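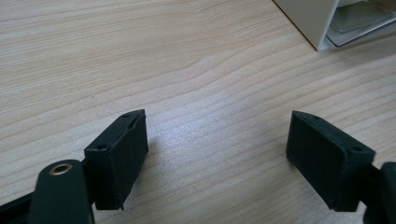
Ignacio Hutchins wanted to know why a household page should send its writer to look at grippers, when what he needs is a way to stop dropping jars. I answered him that I came home from the open day at Plermont with more tips for hands and tables than from any kitchen fair. So I write them down, and he can decide.

The open day was in June, in the workshop of Ferkus, and it lasted from ten in the morning until late afternoon. The visitors could try the hand-held grippers themselves at a table. You squeeze, the two black fingers close, and you must pick up what is given to you: a sponge, a spool of thread, a teaspoon. I was very bad with the teaspoon. Védís Kirkegaard, who led my group, was patient with all of us and corrected my wrist many times.

Grip the wide part

Everybody takes a thing first where it is thin, by the edge or by the handle. With two flat fingers you learn quickly that this makes the thing turn. Védís told us to look for the widest flat side and to hold there, close to the middle of the weight. At home I do now the same with a full baking dish: I take it with the palms on the long sides, a little below the rim, and it stays level when I go to the oven.

Rubber does more than force

If a lid does not open, do not squeeze harder. Put a wide rubber band on the lid, or a piece of the mesh that is sold for under carpets. I cut mine in squares of the size of a hand and keep four in the drawer. Wash them by hand with dish soap and let them dry flat. When they are greasy they are worse than nothing.

For pliers and clamps that leave marks on soft wood or on brass, glue a piece of old bicycle tube on the jaws. Contact glue holds well. Rough the inside of the tube first with sandpaper, grit 80 or similar, and wait 10 minutes before you press the parts together (read also your own tube of glue, some want longer).

Keep the table bare

On the practice tables they put out only the thing for the next try. In my kitchen I was always cutting onions between the mail and the toaster. Now I clear the surface first, also when it is only for one onion. It costs me a minute and I have fewer things on the floor.

A bare wooden table shows also its problems. For a table with an oil finish I do this twice a year:

Wipe with a cloth that is damp, not wet, and let it dry overnight.
Sand lightly with grit 300 or 400, always with the grain. Mine were 320 before, but the shop had no more of it.
Take the dust away with a dry brush, then with a cloth.
Put a thin coat of oil, wait as it says on the can, and wipe off all that did not go in.
Spread the oily cloths outside to dry flat, never in a ball in the trash. They can start to burn alone.

If the table has varnish, leave the sandpaper in the drawer and use only a mild soap.

Check the screws and the pivots

Before each group, the person from the workshop went with a small hex key from one gripper to the next. I asked if they get loose so often. She said not often, but a loose one spoils the whole afternoon. I went home and tried my kitchen scissors, the can opener and the salad tongs. The scissors had so much play that they folded the paper and did not cut it. A quarter turn on the screw repaired this. On the can opener I put one drop of food-safe mineral oil at the pivot - one drop is enough, and wipe what comes out.

Go slowly at the end

This was for me the most useful one. Fast to the thing, slow for the last two fingers of distance, then close. When you put it down, the same: touch the table first and open after. I have broken two glasses by opening the hand too early over the sink, and since the visit none, but it is only a short time.

Small practical notes for who wants to go

The entrance cost nothing. Bus 766 stops near the gate, and from there it is about a five minute walk. Bring water, the hall is warm. Children can try also, but the handle is big for them and they need two hands. The coffee was from Buenaventura, across the street, and the line for it was longer than the line for the grippers.

Next month I write on how to clean the rubber seal of the refrigerator door. Ignacio, please send me which jars they are, the tall ones or the ones with the wide lid.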